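Home | Guides | Parts | Contact

Cistard Garment Steamer: Set-up and Care Guide
Section 2. Filling, Heating and Steaming

2.1 Before first use

1. Remove the packing tape from the tank and the hose collar.
2. Stand the base on a hard, level floor. Leave clear space on all sides.
3. Push the hose into the base until the collar clicks. Turn the collar to the right to lock it.
4. Run one full tank of water through the unit before steaming clothes. This clears residue from the heater.

NOTE: Sort clothes by fabric and keep the folded stack within reach. Heavy items such as denim should be done last, at the high setting. 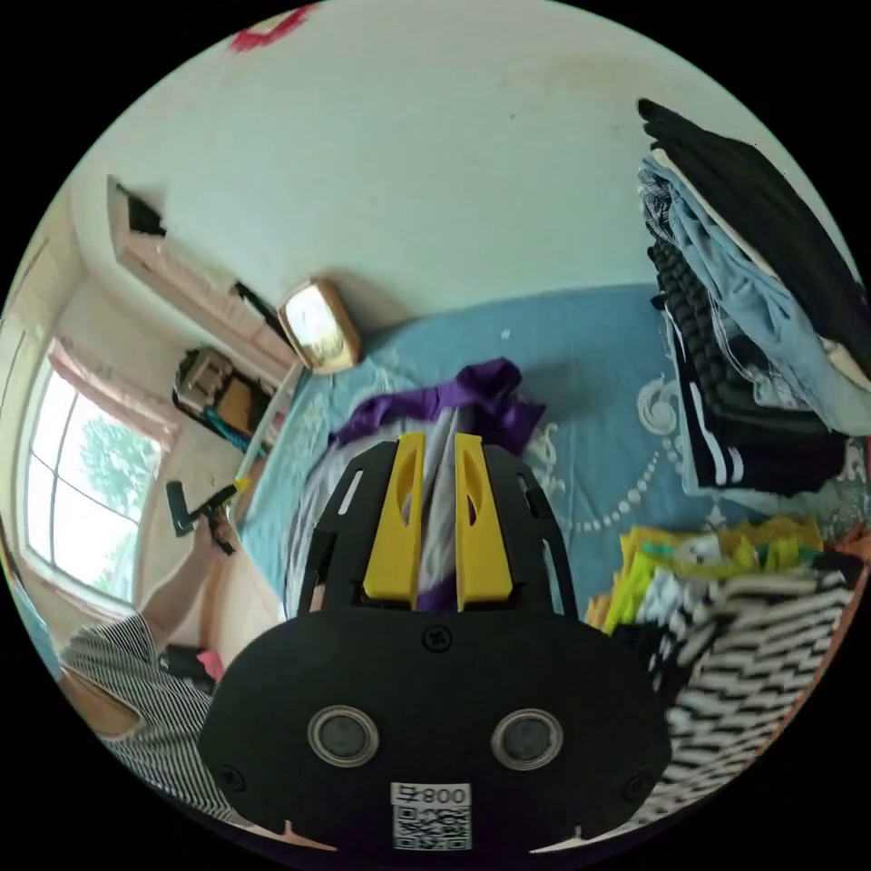
5. Check the care label on each garment. Do not steam suede, waxed cotton or anything marked "dry clean only."
6. Empty all pockets and close zippers.

2.2 Filling the tank

1. Switch the unit off and unplug it.
2. Lift the tank straight up by its handle and turn it over.
3. Unscrew the cap and fill with cold water to the MAX line. Distilled water is preferred in hard-water areas.
4. Replace the cap, turn the tank upright and seat it on the base.

CAUTION: Do not add vinegar, starch or scent to the tank. Damage from additives is not covered by the warranty.

2.3 Steaming

1. Plug in the unit and set the dial to LOW.
2. Wait 2 minutes for the ready light.
3. Hold the head upright and press the trigger away from the body.
4. Work from the top of the garment down in slow strokes. For bedspreads and other large pieces, steam one panel at a time and let each panel cool before folding.

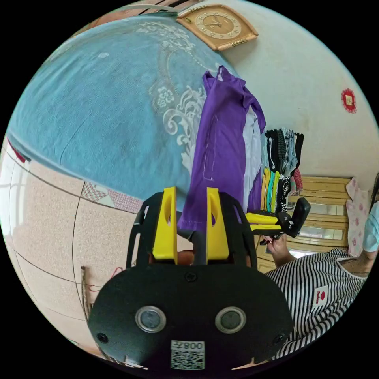
2.4 Descaling

1. Descale after every 200 fills, or when the steam becomes uneven.
2. Let the unit cool for at least 5 hours.
3. Drain the base through the lower plug, then follow the directions on the Skellitz descaler packet.

Reader comments (3)

Tuấn Ung: Step 3 in 2.1 is wrong for the older hose. Mine locks to the left.

Marlies Mösli: Does the low setting work on linen? I get almost no steam after 7 minutes.

Ya-wen Tam: Marlies, try HIGH for linen. Also check the hose for a dip where water collects.

Contact | © Cistard | Back to top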